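Small Boxes and Packaging – Your Questions

Last updated: Jul 31, 2022

Can I order just a few window boxes, or do I have to take a whole carton?

You're very welcome to order just a few! The smallest pack we send out of Stedden is 7 boxes, and plenty of our customers start there, try them out with whatever they make, and come back later for more. If you already know you'll need a lot (December is when most people do), the full carton holds 2,000 and works out a good deal cheaper per box.

Why choose a box with a clear window?

Mostly so the person picking it up can see what they're getting without lifting the lid. Small things get handled a great deal in a shop, and a window saves the corners and the closure from all that opening – it looks rather nice on a shelf, too.

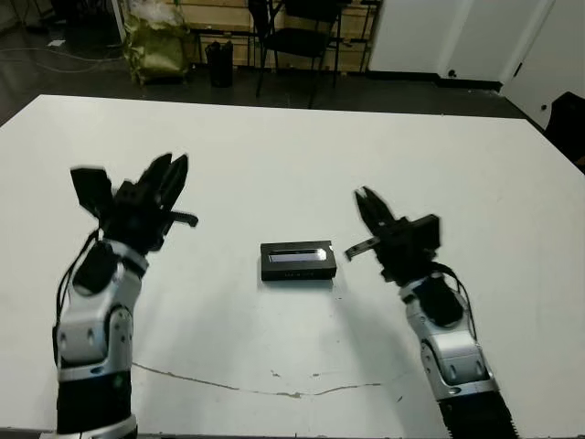 How do I clean fingerprints off the clear part?

Use a soft, dry cloth and go gently in small circles, working from the middle toward the edges. Please don't spray anything straight onto the window, as liquid can creep under the rim and leave a mark. For a stubborn smudge, breathe on it lightly and wipe again.

Who do I write to if my order arrives crushed?

Send a note to Lempi Hakala at our Stedden desk within 2 days, with your order number, and she'll get replacements on their way to you.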